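Sidewalk and verge condition walk, Nostville segment
September, notebook 3, continued

Walked the east side after lunch with Jerome Saludo, from the Oyelaran corner to the last shade trees. Purpose was a first pass for the joint and root survey Davina MacRitchie wants before the fall pruning order goes out. Overcast, flat light. No measurements of crown clearance today; the pole is still with Zainab Nwachukwu.

Concrete walk with the grass strip and road on the left:

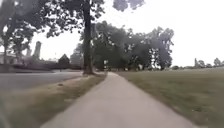
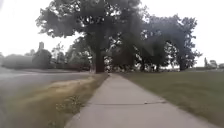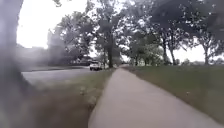 Segment length by wheel: 1531 ft, first run. Second run gave the same to the foot, which I trust less than if it had been off by one. Wheel was last checked against the steel tape in the yard. Redo on the yard line before the number goes in the summary.

Joints. Used the straightedge and the feeler stack at each joint that read by eye or underfoot. Largest vertical offset 3/8 in, left side of the slab, next to a verge tree. Everything else under 1/4. Our grinding threshold is 1/2, so nothing to mark with paint. Jerome thinks the 3/8 one was 1/4 on Mavis Dvorak's sheet from the last round, but her sheet doesn't say which edge she measured from. Ask her. If she took it at the lawn side the two numbers can't be compared.

Joint filler: old material, brittle, comes out with a thumbnail in places. Draven sealant is what's on the shelf. Not worth opening a tube for this length until the root question is settled.

Verge. Turf thin along the edges and where roots are near the surface. Probe readings at the trees:
- tag 109: refusal at 4 in on the walk side, 7 in on the road side
- next tree along: tag missing, nail still in. Refusal at 5 in both sides
- last tree: did not probe, irrigation box too close and no plan of the line

Soil compacted everywhere we tried it. The penetrometer went past the useful part of the scale twice, so those readings are just "hard". Need the smaller cone.

Overhead. Low limbs over the walk noted by ear and hat only. Two places where Jerome had to duck and I didn't. He is 6 ft 2. Pole reading required before anything is written as a clearance.

Budget line for this segment is 3000 and it has to cover pruning plus any grinding. With no grinding it should all go to limbs and topsoil. Tín Đinh has the Flalen quote for topsoil, delivered, but it's for the coarse screen and we want the fine.

Open items
- wheel check on yard line
- Mavis: which edge
- replacement tag, and look up the old number on the Oyelaran sheet
- irrigation plan before probing the last tree
- small cone for penetrometer
- pole back from Zainab - try for morning, less traffic on the walk

Packed up 3:40. Straightedge has a new nick near the 2 ft mark, filed it flat.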